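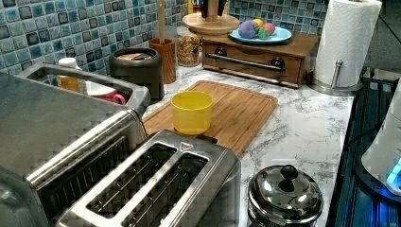 Nyanda kitchen counter set

Version 3, updated Apr 17, 2022
Maintained by Faith Urio and Gadisa Hailu

What it covers

Notes and photographs of worktops in home kitchens, gathered for the Nyanda project on how people use the space between the sink and the toaster. There are 34 kitchens in the set and almost 1000 photographs. Floors, tables and the insides of cupboards are left out.

What turns up

Toasters, chopping boards, canisters, cups and small bottles make up most of it. Wall tiles are kept in view where possible, as Elibariki Mushi uses them to group the kitchens. Mosaic in teal and blue has its own group.

Files

photos/ has one folder per kitchen
notes/ has a plain text file for each folder
items.csv lists the named things, one per line

Naming

Use the everyday word: toaster, cup, board, basin. Add the material only when it is plain to see, such as bamboo or stainless steel. If a metal appliance can't be told for certain, write "appliance". Things standing in a basin are listed under the basin and not under the counter.

Known gaps

Shiny surfaces are hard to label and the notes for them are thin. Kitchen 10 has photographs but no text file yet. Colours were written down by three people and don't always agree on teal and turquoise.

Corrections go to Faith Urio, with the folder name in the subject line.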